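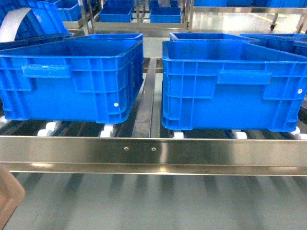 Reusable plastic crate

A reusable plastic crate is a rigid, open-topped container used to store and move goods many times over. Most are molded in one piece from high-density polyethylene or polypropylene. They are common in food distribution, laundries, parts supply, and mail order, where they have taken over much of the work once done by wooden boxes and single-use cardboard.

Construction

The walls of a typical crate are thin, often only a few millimeters, and get their stiffness from raised ribs on the outside. Vertical ribs carry the load of the crates stacked on top. Horizontal ribs keep the long sides from bowing outward when the crate is full. A thick rim around the opening adds strength where the walls would otherwise flex most, and handles are usually molded into the sides.

Crates for fruit and vegetables have slots in the walls so that air can pass through. Crates for meat, fish, and small parts are closed on all sides. Bases may be smooth, which suits roller conveyors, or covered with a lattice, which saves material but can catch on rollers set too far apart.

Types

Stacking crates have straight or nearly straight walls and rest on the rim of the crate beneath. They make good use of space when full but take up just as much room when empty.

Nesting crates have sloped walls and slide into one another when empty. Many need a lid or a pair of swinging bars before they can be stacked full.

Folding crates have hinged sides that drop flat. They cost more, and the hinges are usually the first part to fail.

Sizes

In Europe most crates follow a base of 600 by 400 millimeters, or half of that, so that they fill a standard pallet without gaps. North American sizes vary more from one industry to the next. Height is less strictly fixed, and a single supplier may offer the same base in several depths. The Lasum catalog, for instance, lists 11 depths for one base size.

Pooling

Many crates are never owned by the companies that fill them. A pool operator rents them out, collects them after use, washes them, and sends them on to the next customer. A deposit is often charged to discourage loss. Losses are highest among small retailers, where crates tend to be kept for storage or carried off for use at home.

The Kusus pool, a regional system for vegetable growers, began with 193 crates shared among a few farms. Its first manager, Štefánia Šindelář, introduced color coding by crop after growers complained of soil and odors passing from one load to another. The colors were later dropped in favor of printed labels.

Washing

Crates used for food are washed between trips, normally in a tunnel washer with a detergent stage, a rinse, and a blower. Deep ribs and handle recesses hold water and are the slowest parts to dry. Garcia tunnel washers of the older pattern handle almost 100 crates an hour.

Wear and recycling

Sunlight makes untreated plastic brittle, so crates meant for outdoor use contain a stabilizer. Cracks usually start at the corners of the base. Broken crates can be ground up and molded again, though mixed colors generally come out gray or black.

See also

Bulk box
Milk crate
Pallet
Roller conveyor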